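I had 897 written on the back of my hand for most of the afternoon, that being my queue ticket for the hands-on session at the Beteck open day, and I was determined not to miss it being called. I needn't have worried! They shout, and then they shout again.

We got into Dravport just before 2 (the bus from Sarkley drops you right by the gate, much better than parking) and were given a lanyard and a very good flapjack. The first hall was all arms behind glass, which I'd seen before, so I went straight through to the bit I'd come for, the teaching side. One way is remote control: you sit with a lever in each hand and the arm across the room copies you, a beat behind. I had 3 goes at putting a lid on a tub and got it once, crooked. The other way has no arm there at all. You take the gripper itself in your hand and simply do the chore, and the recording of what you did is what the robot learns from later. It can be done anywhere, people's own bedrooms included.
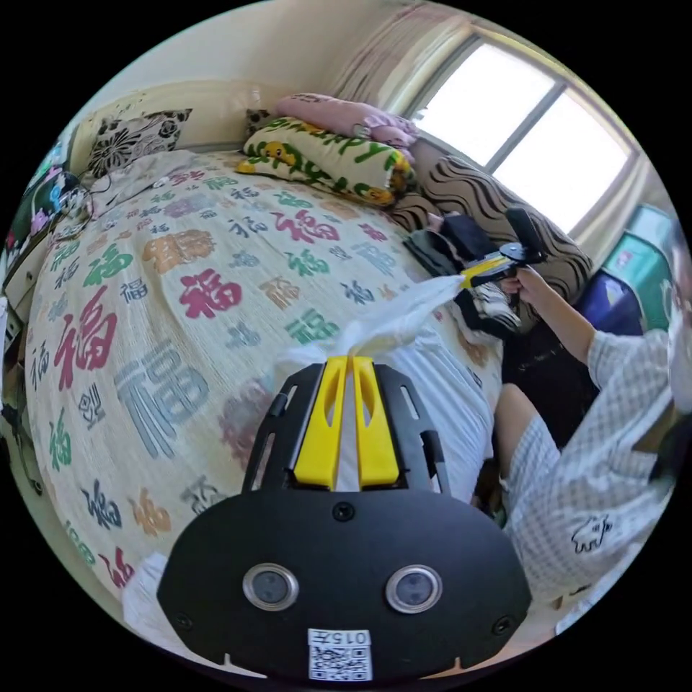 Hand-held grippers at the bedside, bright yellow fingers and all. 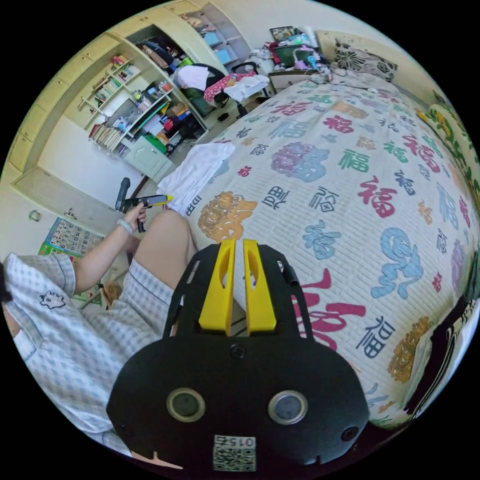 My turn came at last and I was handed a pair of them and a heap of tea towels to fold. Well! I fold tea towels every day of my life and I could not do it. You lose all the feeling in your fingertips, so you squeeze far too hard, and then you forget to let go with one before pulling with the other. The trick, the staff said, is to slow right down and keep your wrists loose. I managed 2 towels in the time it took the lad next to me to do his whole pile, but he'd obviously been practising.

After that I had a quick look round the Tennant room upstairs (mostly posters, and terribly warm) and then queued again for the levers, because that lid was bothering me. Still crooked. They're running it again in November and I've already put my name down for a longer slot.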